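Spent the morning at the Stondo open day in Pornham. Two hours out, two hours back, glad I went. Thread.

Main demo was the humanoid doing parts handling. They've got it on carpet in a side hall with yellow shelving and a bin, and you can stand pretty close.

It works out of the bin with its right hand and keeps the left one open, palm up. I watched that hand for ages.

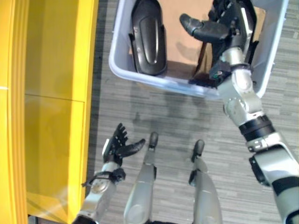
Skanmont: Is it picking on its own or is there an operator? We went to one of these last year and the guy with the headset was behind a curtain.

Fair question. I asked. The Stondo people said today was a mix — some runs operated, some not — and they put up a sign for which was which. I'd have liked that on the website too.

Shelf work was the bit I came for. Black trays shaped like shoes, open on top, and it takes them by the edge. Glossy shelf, black plastic, bright hall. I wouldn't want to write the vision code for that.

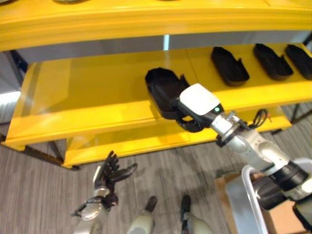

Right hand on a tray at the middle shelf, Stondo open day, February 2019

Sessions ran 16 minutes with a 10 minute break. Get there early if you want the front.

They're doing another one in Chiu later in the year. No date yet. Parking at Pornham was free, coffee wasn't.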